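Garkano Publishes First Results of Multi-Finger Hand Comparison

May 28, 2025 — Garkano, an independent test group for automation hardware, today released the first results of its comparison of robotic hands for light handling work. The program looks at how well each hand picks up, holds and passes on thin, flat objects such as printed cards, a task that buyers in retail and visitor services ask for often.

Two hands were entered in this round, one from Flokutach and one from Presteck. Each was fitted to the same model of arm and run through 152 trials under the same controller settings. A trial was scored as complete when the card stayed upright in the grip until it was released to a person.
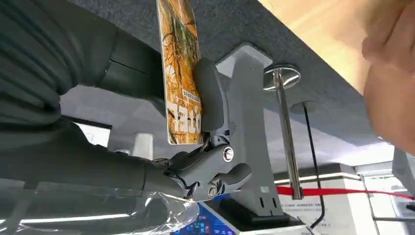

A robotic hand holds a printed card upright between its finger pads.

Garkano reports that grip force mattered less than the angle of the fingers at first contact. Both hands bent cards when closing too fast, and both improved after the closing speed was lowered. The full report lists results by card thickness — the thinnest stock in the series weighed 300 grams per square meter — and by direction of approach.

The comparison also covered the view from wrist-mounted cameras. Osagie, which supplied the camera mounts, will use the findings to revise its mounting bracket. Reviewers rated nine points for each setup, including how much of the view the fingers block when the hand is open.

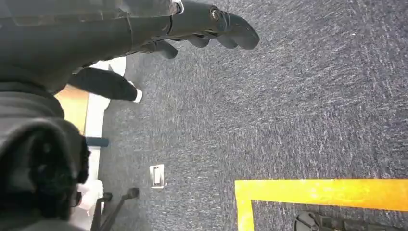 View from the wrist, with the fingers extended over a carpeted floor and yellow marking tape.

A second round is planned for June and will add soft packaging and small boxes. Manufacturers wishing to enter a hand or gripper may request the test protocol from the Garkano program office. The report is available at no charge to registered members.

About Garkano
Garkano tests grippers, arms and controllers for commercial users and publishes its methods in full.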